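Gripper Shopping, Part Two: The Budget Page

Posted in December by the Kostudo workshop blog

I promised a gallery of where the equipment money is going, and then I spent most of it, so this is a short gallery with a long caption. If you missed the first part, I'm planning a small setup for collecting pick-up-and-put-down demos in ordinary homes. Soft stuff, mostly. Hats, bags, wrapped things, all the floppy items that make a parallel jaw look silly!

The plan was to start with one hand-held gripper and add a second once I knew what I'd be fixing on the first. My ceiling for the whole thing is 2,404 dollars, and yes, that's a weird number – it's what was left in the Kostudo account after I paid for the storage drives. I've split it into the tool itself, spare parts, things to grab, and a little cushion that I keep dipping into.
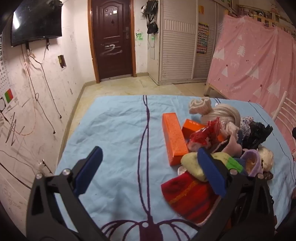

Finger pads are the line I got wrong the first time around. I'd put in for one spare set, and I've now changed that to a box of 30 from Prarnix, because they sell them that way and the price per pad drops a lot. I still haven't decided between their soft grade and the medium. Soft feels lovely on knitted things but I worry about how fast it'll wear, and if anybody has run the medium on slick plastic wrap I would love to hear about it (comments are open, be nice).

Pivot bolts go on the spares list too. They're cheap, they're tiny, and I have a long personal history of dropping tiny things on tile floors. I'm ordering 19 because that's what fills up the little compartment box with everything else in it, which I know is a terrible way to plan a purchase.

The bigger question is whether the second gripper should be a Trondness or another one like I have now. The Trondness quote came in 400 dollars over what I'd set aside, before shipping. It opens wider, according to their sheet, and I do want that for hats and stuffed bags. On the other hand, two of the same tool means one set of spares, one set of instructions, and one way of doing the calibration on a Sunday night when I'm already tired. I keep going back and forth! At the moment I'm leaning toward matching, and putting the difference into a hard case and a decent charger.

I'm spending next to nothing on things to grab. I looked at one of those boxed object kits and it was lovely and tidy and cost more than my groceries, and a heap of winter hats and plastic bags on a bed gives the gripper plenty to deal with. So that line in the spreadsheet went way down, and I moved the money over to repairs.

Still to price before I can close this out: a wrist strap, a longer cable, and whatever Khasawneh Supply wants for a service plan. Their form asks how many hours a week the tool gets used and I have no idea what to put. I'll send it in this week with my best guess and post the reply when I get it.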